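Nous utilisons des cookies pour mesurer l'audience et améliorer nos pages. Accepter | Refuser | Paramétrer

Santé au quotidien > Oreilles, nez, gorge > Vertiges

Vertiges en me retournant dans le lit : je continue les manœuvres ?

Bonjour à tous, et merci d'avance à ceux qui auront la patience de me lire ! Depuis le mois d'avril, tout se met à tourner quand je passe sur le côté droit dans mon lit. Ça dure moins d'une minute, mais j'ai le cœur au bord des lèvres et je m'agrippe au matelas.
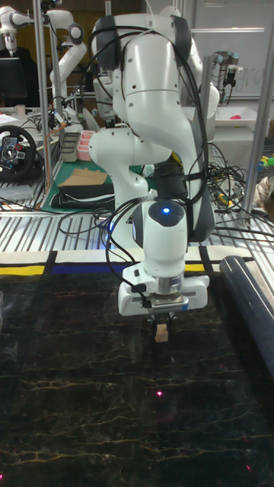
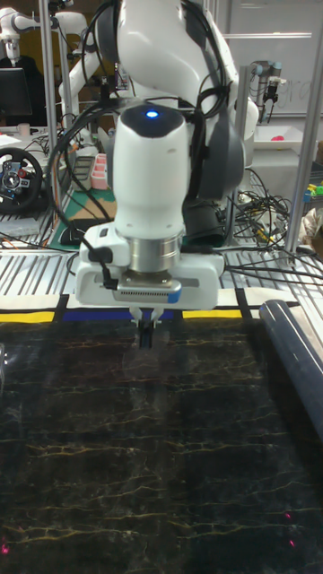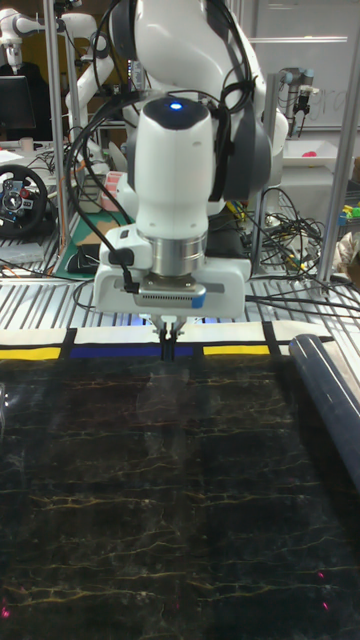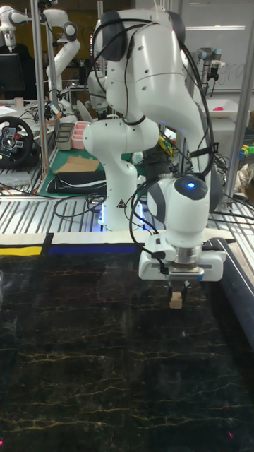
Ce que le médecin m'a dit

Il m'a parlé d'un vertige positionnel bénin, les petits cristaux de l'oreille interne qui se promènent là où ils ne devraient pas. Il m'a fait une manœuvre au cabinet, sur la table d'examen, et le lendemain j'étais comme neuve. Trois semaines de paix, et puis c'est revenu, un matin vers 6 h, en voulant éteindre le réveil. Mon rendez-vous chez la kiné vestibulaire est encore loin. Est-ce que je peux refaire la manœuvre seule à la maison ? Et faut-il dormir assise, comme le prétend ma belle-sœur ?
Valquíria Batista

2 réponses

Modupe Shehu
Bonsoir Valquíria, je compatis de tout cœur, j'ai eu la même chose deux hivers de suite (à gauche pour moi). Les récidives sont fréquentes, ne vous découragez surtout pas ! Ma kiné m'a appris à faire la manœuvre d'Epley chez moi, mais elle avait d'abord vérifié le côté et le canal touchés, et elle m'avait regardée faire une fois en entier avant de me lâcher dans la nature. Si vous vous trompez d'oreille, vous risquez de vous rendre malade pour rien. Appelez donc le cabinet et demandez si on peut vous montrer, parfois il y a un désistement. La première fois, ayez quelqu'un à côté de vous, et évitez complètement si vous avez des soucis de cervicales sans en parler au médecin. Pour dormir assise, on me l'avait conseillé aussi, puis la kiné m'a dit que ce n'était plus vraiment recommandé. J'ai repris mon oreiller habituel et j'ai bien mieux dormi. Le matin, je reste assise au bord du lit un petit moment avant de me lever, et je laisse une veilleuse dans le couloir.
Par contre, si vous avez un mal de tête violent, la vue double, du mal à parler ou à marcher, ou une baisse d'audition d'un coup, là on n'attend pas, c'est le 15.
Bon courage, et donnez-nous des nouvelles !

Aminu Ojo
Moi c'est passé tout seul en un mois. Buvez de l'eau et évitez de regarder en l'air, surtout pour attraper les trucs en haut du placard. Ma mère jurait par le gingembre, je ne sais pas si ça vaut quelque chose.

Cette page a été consultée 3 974 fois.

Mots-clés : vertige positionnel, oreille interne, kiné vestibulaire, sommeil

Questions récentes dans la même rubrique
- Oreille bouchée après un rhume, combien de temps patienter ?
- Bouchon de cérumen : gouttes ou lavage chez le médecin ?
- Mal des transports à l'âge adulte
- Première séance de rééducation vestibulaire, peut-on conduire ensuite ?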